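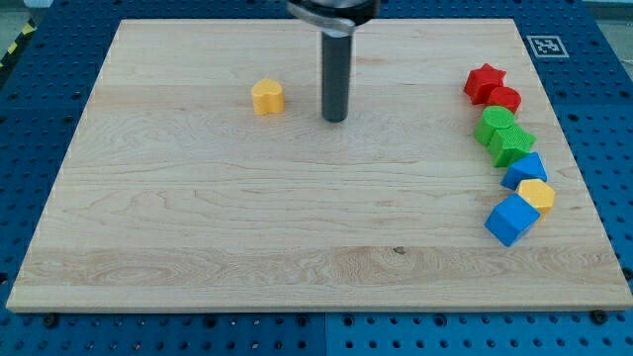 Kivgate tabletop pushing benchmark

The Kivgate tabletop pushing benchmark, usually shortened to Kivgate, is a procedure for comparing robot arms, end effectors, cameras and controllers on the task of moving small objects across a flat surface without grasping them. It was drawn up by Nanami Imai at the Lornance laboratory as an internal test and was later adopted by the integrator Fluriler for the acceptance of new equipment.

Background

Early work at Lornance compared parallel-jaw grippers by picking and placing. Imai observed that differences between controllers were often hidden by the gripper: a firm grasp corrected small errors in position, and two controllers of very different quality could return nearly the same score. A single rod gives no such help. An object pushed off its center line turns away from the rod, and the controller must notice the turn and respond to it.

The first version of the procedure was written in June and used one block and one straight path. Later versions added blocks of several shapes and colors, along with instructions given in ordinary language, such as a request to bring one named block next to another.

Equipment

The work surface is a wooden board fixed to a perforated workbench. The end effector is a dark, straight cylindrical rod with a flat, rounded tip, carried on a flange and pointed straight down at the board.

The standard set holds eight blocks in four colors, each color appearing in two shapes. The yellow blocks are a heart and a hexagon, the red blocks a star and a cylinder, the green blocks a cylinder and a star, and the blue blocks a triangular prism and a cube. The star and the cylinder each occur in two colors, so an instruction that names only the shape is ambiguous for those pieces. The procedure permits such instructions in one section only, where the controller is scored on either choice.

A square black-and-white marker lies flat on the workbench just beyond a corner of the board. Under the procedure it serves as the reference for camera position and must stay outside the pushing area.

Procedure

A session begins with a camera check against the marker. The operator then lowers the rod to its working height and confirms that it clears the surface over the whole board. Contact with the wood during a run ends that run.

Starting layouts are of two kinds. In an open layout the blocks are spread over the board. In a grouped layout most of them stand close together toward one side, and at least one is left on its own. Grouped layouts are considered harder, as the rod must enter a narrow gap or accept that a neighboring block will also move. Pairs of touching blocks of the same color are allowed.

Each run has a limit of 90 seconds. A full comparison consists of 2,000 runs for each configuration, divided evenly between the two kinds of layout. Only one component may be changed between configurations -- the arm, the rod, the camera or the controller -- and all other settings are recorded and held fixed.

Scoring

A run is counted as successful when the named block comes to rest inside the target area and no block has left the board. Final positions are taken from the camera and checked by an operator in disputed cases. Time to completion is reported separately and does not affect the success count.

In the comparison most often cited within Lornance, the Kadlec controller completed 1,469 of 2,000 runs. Most of its failures came from grouped layouts. The most common fault was loss of contact on the curved side of a cylinder, followed by unwanted rotation of the stars, whose points can catch on a neighboring block.

Comparison of end effectors

Rods of several diameters have been tried with the same arm and controller. Wider rods held contact better on flat faces, such as those of the cube and the hexagon, but were difficult to place between adjacent blocks. Narrow rods reached the gaps more easily and lost the block more often on long pushes. Fluriler settled on a rod length of 87 millimeters for its own tests -- a compromise between stiffness and the view available to the camera.

Limitations

The procedure does not measure grasping, lifting or stacking, and its results are not used at Lornance to select grippers for those tasks. Wood grain and board finish affect sliding, so scores obtained on different boards are not treated as directly comparable. Fluriler repeats a short set of runs with a known controller whenever a board is replaced.

See also

Nonprehensile manipulation
Fiducial marker
End effector
Visual servoing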